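3.2 Objects and setting

The household items were chosen to differ in stiffness and surface. Soft toys were kept as a separate group in the inventory, as they change shape when lifted and have no fixed base.

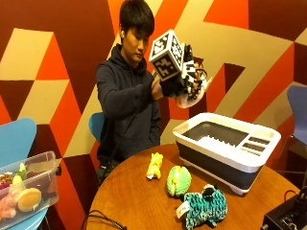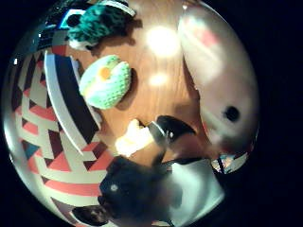

Figure 2. Soft toys on the wooden table; the dish rack and the bin of toy food are shown in the first picture.

Knitted and crocheted pieces were recorded by main colour, stitch and approximate shape. Where two pieces shared a colour, the stitch was used to tell them apart. Labels sewn into a seam were left on. Mieczysław Lis checked the inventory in October against the earlier Rondwood list, and 2 entries were merged. The full list has 52 entries and is given in Appendix B.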